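News > Community > Eststead

Latest Sport What's On Letters Notices

Toy amnesty leaves Eststead up to its knees in plastic fruit

Share 14 Comments 6

The Eststead toy library asked households in August to hand over the small stuff: the odds and ends from the bottom of the toy chest which belong to no set, fit no box and are generally found in the dark by a bare foot. It hoped for 100 pieces. It got 198 on the first morning, and by the time the doors shut the total stood at 2,000, a figure the library describes as "generous" in the tone of somebody who has to wash them.

The amnesty was held at the Castillo Rooms, where no questions were asked and no toy was turned away, including several that perhaps ought to have been. Sorting has since been farmed out to spare bedrooms across the town, with helpers working through their share on whatever flat surface they can find and using whatever box comes to hand. 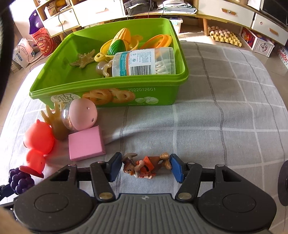
Page last changed: August, 4.40 pm

One green box, which going by the cookies on the front was meant for something nicer, has been given over mainly to food. It holds a corn cob, a slice of fruit in green and yellow, and a small yellow bowl to serve them in. A brown starfish has also got in, along with a tub of cotton swabs.

The rest is proving harder to place. The library's forms allow for "animals", "people", "vehicles" and "kitchen", and make no provision for an amber hand with its fingers spread. The red pig is an animal and went through without debate. The caveman, in an orange garment with black spots and still holding what looks like his club, has been entered under "people" after what we understand was a full and frank exchange of views. The purple grapes remain at large.

Once sorted, the pieces will be made up into lucky-dip bags and lent out with the larger toys. The library has set aside 167 bags, and each is to contain one animal, one item of food and one thing that cannot be explained. Supplies of the third are not a worry.

Drawstring bags have been given by Nesik, the haberdasher's on the precinct, and Lolico, the café next door to the Castillo Rooms, is keeping a jar on the counter for any late arrivals. Customers are asked not to put tips in it, as has already happened, or teaspoons, ditto.

The library would still like wooden blocks, jigsaws with all their pieces and picture books in fair condition. It has enough fruit.

6 comments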